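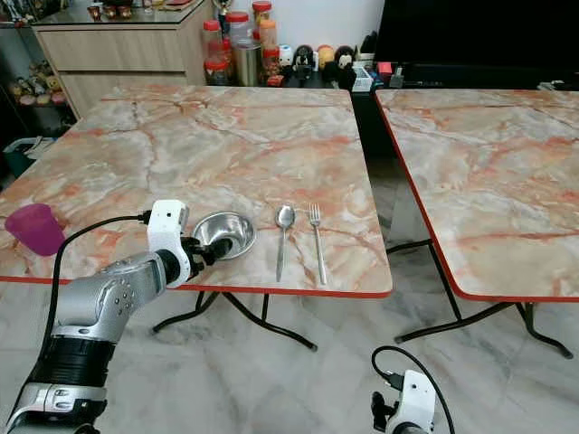 Leontyne Askwith
Demonstration host and reluctant editor of this guide

Section 4. Showing the table-setting task to visitors

Use this section when you host an open day with the Ccori two-arm set-up. It covers the tableware task only. For powering up and the stop button test, see Section 2, and do not skip it on the grounds that it worked last month.

The Sturko leaflet says the arms managed 1,868 good picks out of 2,000. It does not say what counted as a good pick, or who laid the table. Please do not read the figure out to visitors as if it were ours.

4.1 Before the doors open

1. Open the folding table fully and press down on each corner. If it rocks, change the table. Do not pack a leg with cardboard.
2. Lay out the bowl, then the spoon and fork to its right, side by side with a gap between them. Heads point away from the arms.
3. Put the plastic cup to the left of the bowl, clear of the path of the left gripper.
4. Check that the gripper cables have slack and do not hang across the tabletop.
5. Run the task once with no visitors present. Write down the result, including a bad one.

Note: The marble-patterned top is busy and the steel bowl is shiny. The maker says neither matters. We have not tested this properly, so if a visitor asks, tell them that.

Caution: Keep hands off the tabletop whenever the arms are live, even if they have not moved for a while. A still arm may only be waiting for its next command.

4.2 During the visit

1. Stand where you can reach the stop button without leaning over the table.
2. Say what the arm is going to try. Use the word "try".
3. Start the task and stop talking. Visitors learn more from watching a slow grip than from hearing how clever it is.
4. Allow 10 minutes for each group, questions included.
5. If an item is dropped or knocked, let people see it. Press stop before you pick it up.

Note: You will be asked whether the arms could do the washing-up. Nothing in this task shows that they could. Moving a bowl a short way across a table is a small job, and it should be described as one. 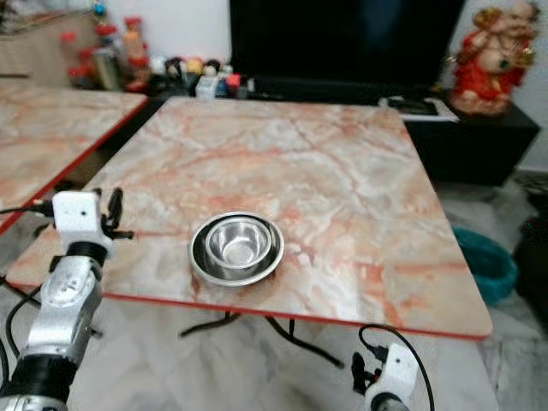
Kesitine Open Days Team

4.3 The nested bowl layout

This layout puts the small, deep bowl inside the wide steel dish. It was added after visitors complained, fairly, that one bowl alone on a table proved very little.

1. Stop the arms and wait for the status light to go steady.
2. Take away the cutlery and the cup.
3. Set the wide dish near the middle of the table, then place the smaller bowl inside it.
4. Move your hands and sleeves well back before you restart.
5. Choose "Stacked items" from the Ralis menu. The ordinary bowl setting will run without a warning, so read the screen twice.

Caution: Do not nudge the dish to help a gripper that is about to miss. It is unsafe, and it also makes the demonstration worthless.

Note: Shiny steel inside shiny steel is a fair thing to be doubtful about. Invite a visitor to choose where the dish goes, as long as it stays within reach of the arms.

4.4 After the visit

1. Return both arms to rest and switch off at the wall.
2. Fill in the run sheet. Count every attempt, with no "warm-up" column.
3. Hand out the comment cards. We collected 82 in August, and the most useful ones were rude.
4. Wipe the tabletop and fold the table only when the arms are off.

If the run sheet and the leaflet disagree, send us the run sheet.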